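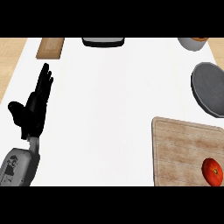 Skyrme's open day in January began with a queue for the headset. Dilwyn Mathias, who runs the Zekholm project, wants 1,000 demonstrations in simulation before a real arm gets near a real kitchen. I gave him 2, neither likely to be framed. You move your own hand and the black one over the white table copies it, more or less – I held mine up like a policeman stopping traffic, a long way from the tomato. Dilwyn said 20 minutes' practice usually helps. Lunch was sandwiches.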